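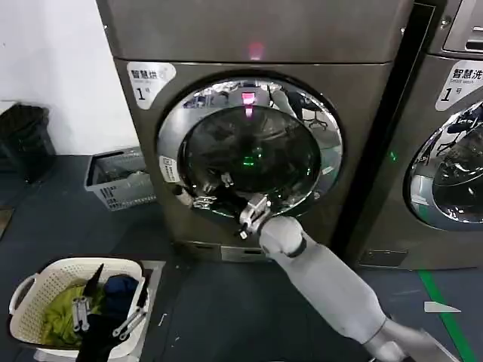

Front of the dryer labeled "Smart dry", red light on.

Ticket 600: Audio track on the Konda sculpture drops out after the first loop
Opened by: Tolera Ambaye, Skirnbridge Sculpture Rooms
Opened: October 9, 2018
Status: Waiting on part

Hello again, and thank you for being so patient with me on the phone this morning. I promised to write it all down properly, so please forgive me if I go on a bit.

The piece is "Meltitby", the tall bronze and felt work by Konda that we have on loan for the season. There is a small media player in the plinth that feeds two speakers hidden in the felt, and it plays a recording of the foundry where the bronze was poured. The first loop is lovely, really full and clear. Then, when it should start over, the left speaker goes silent and the right one carries on by itself. Visitors have been very kind about it (one lady told me she liked the quiet side better), but the artist's notes are firm that the sound should come from both sides of the figure.

What I have tried so far:

Turned the player off at the wall, waited, turned it back on. Both speakers come back, then the left one goes at the end of the loop, same as before.

Swapped the left and right cables at the amplifier. The silence moved over to the right speaker, so I think the speakers themselves are fine.

Copied the file again from the loan drive onto a fresh card. No change, I'm sorry to say.

Turned the volume down from 100 to 66. It made it through two loops that time and I got my hopes up, but the third one dropped out just the same.

I have not touched anything inside the plinth beyond the front hatch. The loan agreement asks us not to, and I'd hate to bump the armature.

Reply from Sotomayor AV support

Hi Tolera, no need to apologize -- this is exactly the kind of detail we like to get! Your cable swap was a great idea. It points to the player or the amplifier input, and we can leave the speakers alone. Could you open the player menu, go to Playback, and tell us what it says next to Gap Between Loops? Also, which firmware is it on?

Reply from Tolera Ambaye

It says 0 for the gap, and the firmware is version 7. I changed the gap to one second as you suggested over the phone, and it ran much longer before dropping the one side.

Reply from Sotomayor AV support

Thanks, that helps a lot. We think the output board is failing, so we're sending a replacement player with the file settings already loaded. It fits through the front hatch, so the armature can stay as it is. Please keep the old one in its box for us, and leave the gap at one second until the new one arrives.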